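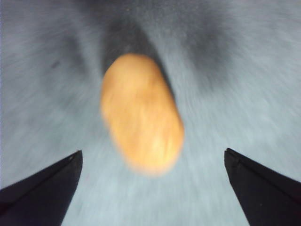 Brisa Trujillo
Researcher, Magaña Missing Persons Index. Old cases, old newspapers, long threads.

19 January 2018

OK, I finally have the family's permission to write this one up, and I have been bursting. Jacinto Arriaga, missing from Hakwood since June 2000, is alive and has talked to his sister on the phone. Thread!

Some background for new followers. Jacinto grew up in Hakwood, the younger of 2 kids. He fixed radios, played second trumpet in a wedding band and worked at the Prestano cannery after school. He was nineteen when he dropped out of sight.

The old write-ups say he "vanished on the way to work." Please stop repeating that. His last shift was on a Thursday and he picked up his pay afterward. The timekeeper remembered him because he stayed to fix the clock in the office.

His sister is Noemí Carrillo (Carrillo is her married name, which confused at least one website into listing her as a neighbor). She filed the report herself. She has kept the same phone number all these years in case he called it.

The police back then figured he'd left on his own. There had been a bad argument with their father over money, and Jacinto's trumpet was gone from the closet. So the file was thin, and then it got thinner when the station moved.

Now the part I love. Last fall Teodoro Hinojosa was scanning programs from small-town band festivals, purely for his own collection, and he sent me a page from Zarkov with a note saying "isn't this your guy's nickname?"

The nickname was Tito Clavija. Clavija is a peg, or a plug, and the band called him that because of the radios. It was never in any newspaper! The only reason I knew it was a birthday card Noemí had let me copy.

Zarkov is 110 miles from Hakwood. You could drive it before lunch. I sat there with the program in my lap and forgot I had soup on the stove.

I did NOT contact him, and I want to be very clear about that, because I get asked. An adult is allowed to leave. What we do is pass it to the person assigned to the case, and she asks him what he wants. That person was Jovita Manríquez and she was wonderful.

Jovita wrote him a letter. A plain paper letter, with her number and one line saying his sister was well and would like to hear from him, no pressure. Then we waited. I am bad at waiting.

He called Jovita after about 2 weeks. He had no idea a report existed. He thought the family was glad to be rid of him, and after the first few years he was too embarrassed to find out. He teaches brass to middle schoolers now — of course he does.

He and Noemí talked for most of an evening. I don't know what they said and I'm not going to ask. She told me his laugh is the same and that he still interrupts.

Things I'm leaving out on purpose: his street, his school, his kids' names, the name he uses day to day. If you work any of it out, lovely, keep it to yourself. Please don't post it in the replies, I will delete it.

To the people running pages that still say he was murdered by a coworker: I've emailed each of you. That coworker was a real man who had to live in that town. Two of you fixed it the same day, thank you so much!

If you have a box of old programs, yearbooks, church bulletins, bowling league sheets, anything with lists of names, scan it or lend it to somebody who will. Teodoro does the loveliest careful scans and he gives everything back in better folders.

Also, write down nicknames. If you're filling out a form for someone you're looking for, put in every silly name they ever answered to, even the ones only their cousins used. I've asked for a bigger box on our intake form.

The index entry for Jacinto now reads "located, safe." I got to type that myself. Noemí says she's keeping the phone number.

Next thread will be the Prestano ferry passenger lists, once I've finished checking the spellings.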